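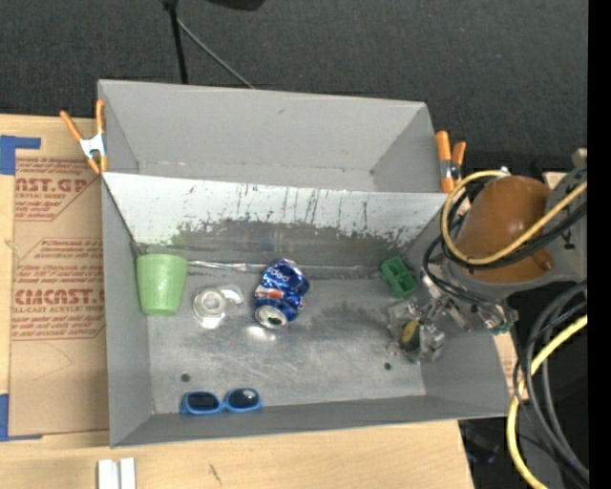 August, bench 2, started 9.40 am

Back on the Resutmont letters. Atif wants a yes or no on whether the Grimar bundle was written at the front or copied out later, and I'm not ready to give him either.

What we have: 74 sheets, pencil, most of them addressed to a sister in Resutmont, signed by a Private Donati of the Canadian infantry. The family story is that he wrote them in the line through 1916 and 1917 and that they came home in his kit. The family story also has him at Vimy, at Passchendaele and in hospital in England, and the last two overlap by 12 days. Families do this. I'm not holding it against the letters yet.

Paper first. Sheets 1 to 31 are the thin ruled stock you see in canteen pads. Sheets 32 onward are heavier, a bit creamier, and cut to a slightly different width. Sylvie Charbonneau thinks he just bought a new pad on leave. Could be. But the handwriting settles down at the same point, and so does the spelling. He writes "recieved" all through the first lot and never once after. Men do learn to spell, though I wouldn't have picked a winter in France as the time for it.

11.15 am

Went through the folds. The early sheets are folded in four, grubby on the outside panels, and the pencil has rubbed off onto the facing page where you'd expect. The later ones are folded once and the outside is no dirtier than the inside. No censor's mark on any of them, but the envelopes are gone so that tells us very little.

Content is the bigger worry. Sheet 40 says his division "lost 1,680 in the three days". How would a private know that? It reads like a number out of a book. Need to check the published unit histories for that figure, and the dates they came out. If it turns up word for word in something from the 1920s, then at least that sheet is a later copy or a later invention, and the two aren't the same thing. Old soldiers rewrote their own letters for grandchildren all the time and meant no harm by it.

Atif's counter: officers talked, and rumours with very exact numbers went up and down the trenches. Fair. I've asked him to find me one other private's letter with a total like that in it. He went quiet.

2.30 pm

Looked at the pencil under the stereo microscope, 5 sheets from each group. Early group is ordinary graphite. Two of the later ones have a purple tinge in the heavy strokes, so indelible pencil, common enough during the war and for decades after. Proves nothing. Writing it down so that somebody doesn't get excited about it next month.

Udura have offered to run their handwriting comparison for us. I read the brochure. It doesn't say what the program was tested on, and I'd bet it wasn't cold men writing on their knees. Sylvie says it can't hurt. It can if the seller quotes it.

Where I am: early group probably what they claim to be. Later group, not convinced. Do not let anyone describe the bundle as one set until this is sorted.

To do
Service file for Donati, ask again, they sent the wrong one
Unit histories, casualty figure (me)
Measure sheet widths properly, the first lot were done with the old ruler
Atif to ring the Grimar family about who had the letters between the wars
Sheet 52 has a torn corner that isn't in the intake notes. Ask Sylvie.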